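The Patient Hand

What it feels like to spend an afternoon teaching a robot to pick things out of a bin

Saturday, November 17, 2018

The first thing they tell you at Zunton is to take off your watch. I had worn a nice one for the visit, a heavy thing with a metal band, and it went into a dish by the door with the car keys and the wedding rings of the morning shift. You will be moving your wrist in small ways for the next few hours, and you don't want anything pulling on it.

Zunton is a small company on the second floor of what used to be a carpet warehouse, and what it sells, when you get down to it, is demonstrations. Other companies have robot arms that need to learn how to do something. Zunton has people who sit down and show them, over and over, by remote control, until there is a big enough pile of good examples for the software to chew on. I had been reading about this sort of work since the spring, and I'd gotten it into my head that it must be a little like flying a plane and a little like playing a video game. I was wrong on both counts. What it reminded me of most, once I'd been at it a while, was helping my daughter learn to tie her shoes, in the days when I had to slow my own fingers down so far that I forgot how to tie mine.

The operators sit at a row of desks along the windows. Each one holds a controller, a smooth handle with a trigger, made by a supplier called Hovetti. Move your hand forward and the arm on the other side of the room moves forward. Turn your wrist and the gripper turns. Squeeze, and it closes. You learn this in a minute and then you spend the rest of the day finding out that you haven't learned it at all, for the arm doesn't move quite when you do. There is a delay, a small one, about as long as the pause before a shy person answers a question, and everything you do has to make room for it. Beginners hurry. They push, see nothing happen, push again, and the arm comes down twice as far as they meant it to.

I hurried. Everyone was very kind about it.

The job that week was for a client named Biteck, which wants a robot that can reach into a bin of mixed goods and take out whichever item it's asked for. The bins are stocked with all kinds of odds and ends, things with corners and things without, toys, boxes, pretend vegetables. The variety is the whole idea. If you only ever show an arm how to pick up a box, you end up with an arm that thinks the world is made of boxes, and the first sweet potato it meets is going to be a terrible shock.
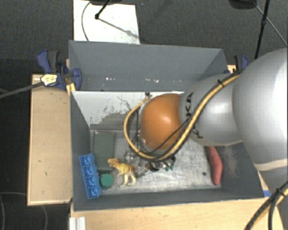 What makes a bin so much harder than a tabletop is the walls. On a table you can come at a thing from any side you please, and if you're a little off you can back up and try again. In a bin you have to think about where your elbow is, so to speak. The gripper may have plenty of room while the joint above it is getting close to the rim, and an item that has settled against a wall leaves you only one good side to grab. The more experienced operators will often give such an item a gentle nudge first, out toward the middle, before they try to lift it. I asked whether that counted as cheating. Not at all, I was told. It's what you or I would do at the bottom of a grocery bag, and the robot ought to see it done.

That answer stayed with me, and I think it gets at what is so appealing about this way of teaching. For a long time, if you wanted a robot to do something, you wrote out every motion ahead of time, and it would repeat them beautifully until somebody moved the part by an inch. Here you never write down the nudge. You just do it, on the days when a nudge is needed, and you trust that after enough such days the pattern will come through.

How many is enough? For the first stage of the Biteck job the number was 755 good demonstrations. The word "good" is doing a lot of work there. Each recording is played back and judged, and plenty are thrown out. A dropped item may be kept if the operator recovered nicely, since recovering is worth learning too. A long hesitation is usually thrown out, though, and so is anything jerky. The software has no way of knowing that you stopped halfway down because you had to sneeze. It may well conclude that stopping halfway down is part of the job.

I recorded 36 tries over the course of my afternoon, and 16 of them were kept, a figure I'm prouder of than I probably should be. Most of the ones I lost came early. Somewhere past the first hour I stopped looking at my own hand and started looking only at the gripper, and my shoulders came down from around my ears, and the delay stopped bothering me. I was just reaching for things — slowly, a bit dreamily, the way you reach for a glass in the dark when you know where you left it.

There is another way to do all this, and before I left they let me try it on an older arm they call Saha, at the back of the room. With Saha there is no controller. You take hold of the arm itself, press a button that lets the joints go easy, and lead it through the motion like a dance partner. It's lovely to do. You feel the weight of the thing, and you feel it when the fingers touch down. But it tires you out, and your own arms keep getting in front of the cameras, and so for bin work they mostly stay with the controllers. Saha gets used for wiping and for opening drawers, jobs where the feel of the push matters more.

The people at the desks take a break every 45 minutes, and they take it seriously. They stand at the windows and look at the parking lot, which is good for the eyes, and they talk about grips. One of them was worried about round things. Another had been getting good results that week by coming in lower than usual and closing later, and the others asked to see it, and they all went back a few minutes early to have a look.

I have been back once since then, just to watch. The client had added a new batch of items, soft ones this time, and the whole row of operators had gone quiet and slow again like beginners. I hung around longer than I'd planned. When I finally went to leave I got all the way down to the car before I remembered my keys were upstairs in the dish.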